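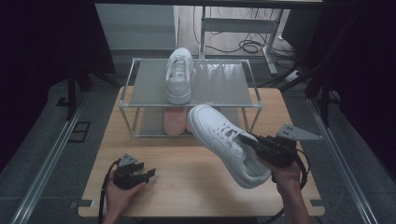 The glass shelves, Wudgate house.

Bouzid & Nundeck
Short fiction, January 31, 2019
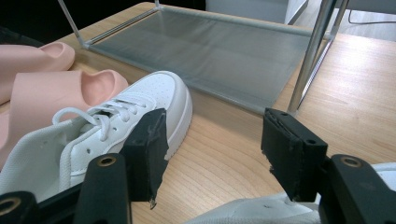

By the Writer in Residence, Wudgate Library

To the Keeper of the Inventory, Ullik Street.

I write in reply to your letter concerning the footwear held at this address. You asked that a full account be given before the lease is surrendered in March, and that each article be entered under its proper heading. I have now completed the part which concerns the hall, and I enclose it with such remarks as seem necessary.

Item 564. One shoe rack, silver metal, with two shelves of frosted glass. It was bought by the late tenant in the first year of the tenancy and stood beside the front door until her death. The Office's schedule lists it as a display stand. I would ask that this be corrected. Nothing was ever displayed on it. It held what she had walked home in.

Item 565. One pair of white trainers, laced. The leather is smooth and there are small holes over the toes. There are faint creases in one of them near the toe box, and under the regulations a crease is evidence of use. I have therefore entered the pair as worn, although the late tenant maintained to the end that she was saving them. Her sister, who has written to me twice, holds that they were worn on one occasion only, to the ferry at Ullik and back. I have no form on which to record an occasion.

Item 566. One pair of slides, pale pink, with thick straps. The schedule gives these as the property of a visitor. No visitor is named, and the register of the building shows none for the years in question. I put the matter to the neighbour on the landing, who informed me that the late tenant wore them herself, on the stairs, in the evenings, when she went down to see whether there was any post. She did not wish the building to know that she owned anything pink.

You will recall that the regulations allow three courses for articles of this class – transfer to the family, sale, or disposal. The sister has declined the trainers on the ground that they are not her size. She has asked for the slides, which are not her size either. I recommend that the request be granted without further correspondence.

There remains the question of arrangement. Your letter instructs that articles be left as they were found. I must report that this has not been possible. The shoes have been on the table and off it, and on the rack and off it, and I am no longer able to state with confidence which shelf belonged to which pair. I have tried the trainers above and the slides below. I have tried them the other way. On the second afternoon I placed one of each on either shelf, and found that I had sat down and was looking at them, and that the light had gone from the window.

The fee for the hall is 100, as agreed. I make no claim for the additional afternoon.

I should be obliged if the Office would confirm whether the rack may remain in the flat for the incoming tenant. The hall is narrow and the floor there is cold in the mornings, and whoever comes will want somewhere to put things down. Should the Office prefer to have it removed, I am willing to carry it to my own address and to sign for it under whatever heading is thought correct.

The kitchen follows under separate cover.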